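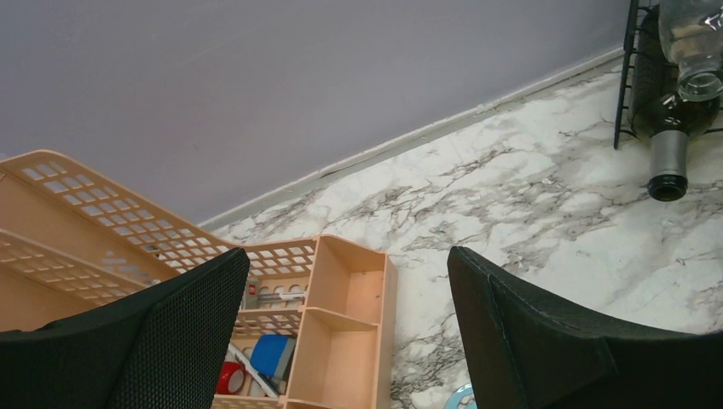

To: irik-users
Subject: Re: Label sheet layout drifts after page one, records with long fields

On Tuesday the original poster wrote:

> I run the catalog for the Wollton branch collection on Irik and print
> our shelf and item labels from it. The export is 2,577 records. The
> first sheet lines up. From the second sheet on, each label sits a bit
> lower than the one before, and by the end of the run the text is
> printing across the cut line. Records with a long title seem to make
> it worse. I have tried two printers. Is this the template or the data?

Both, in my experience, but the template first.

The default sheet template measures row height from the top of the previous label, and the height it uses is the rendered height of the text block. The nominal height in the template header is only a minimum. If a title wraps to a third line, the block grows by one line and every label under it moves down. The page break is supposed to reset the offset. In the current release it resets the row counter and leaves the offset alone, so the error carries from sheet to sheet.

To confirm, export a test set of 14 records with titles short enough to fit on one line, repeated until you have three sheets. If those line up, the printer is fine and you can stop swapping trays.

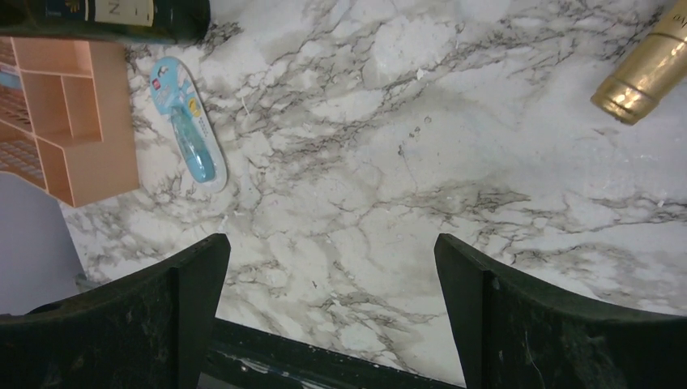 Countertop, marble pattern

The fix is in the layout block of the template file. Set row-mode to fixed and overflow to clip. Both keys are documented under the old names in the manual (rowtype and spill), and the old names are silently ignored. After saving, clear the template cache before you print, or you will get the old layout again and conclude that the change did nothing. I lost most of a morning to that.

With clip turned on you need to decide what gets clipped. The default drops text from the end of the last field, which on our labels is the call number. 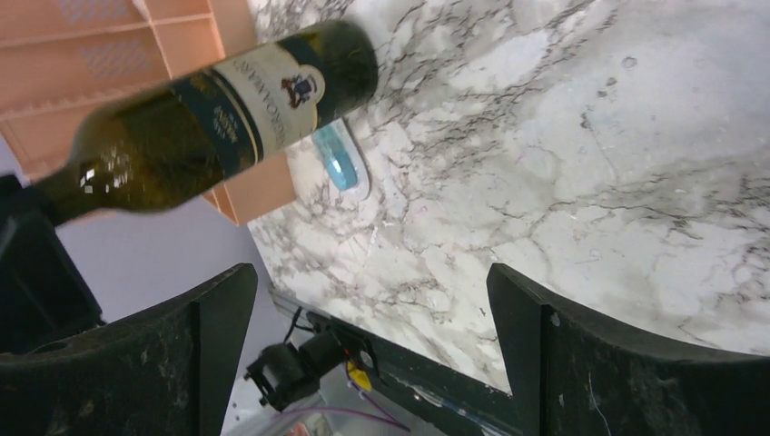
Field order in Irik follows the export file unless the template has an order line, and most of the shipped templates do not. Put the call number first and the title last. Check text direction at the same time. If you use the narrow spine template the text is rotated, and the clip is then applied to the wrong dimension. A name printed large along the length of a wine bottle, something like SCHIOPETTINO, has the same layout as a spine label: the long axis of the text runs with the long axis of the object, and the limit that matters is length. The spine template checks height. Until that is corrected, set max-chars by hand. We use a different value for each label stock, kept in a comment at the top of the file.

On the data side, look for trailing line breaks in the title field. Our Rirlow import brought in 1,376 titles with a hard return at the end, left over from the Mathebula card conversion. They are invisible in the edit form and count as a line when the label is rendered. Search for them with the pattern option turned on; the plain search strips white space before it compares.

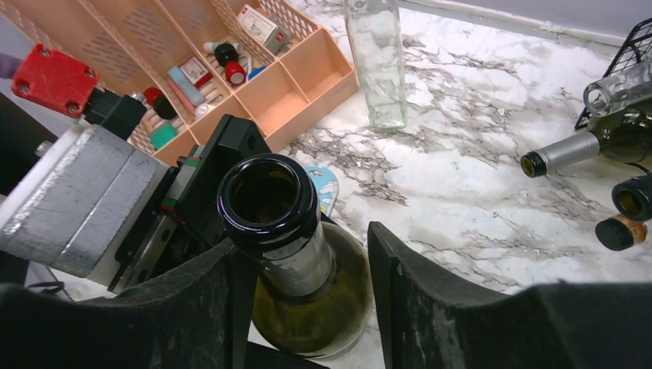 Run the cleanup on a copy. The batch editor has no undo past the last save, and it slows down badly on anything over about 3,000 records, so split a larger file by call number range. After the batch finishes, rebuild the title index. Sorting will be wrong until you do, and the label export uses the sorted order.

If the labels still drift with fixed rows and clean data, post the layout block from your template and the first few lines of the export. Plain text please, the list software removes attachments.

The offset bug was reported in June and is still open.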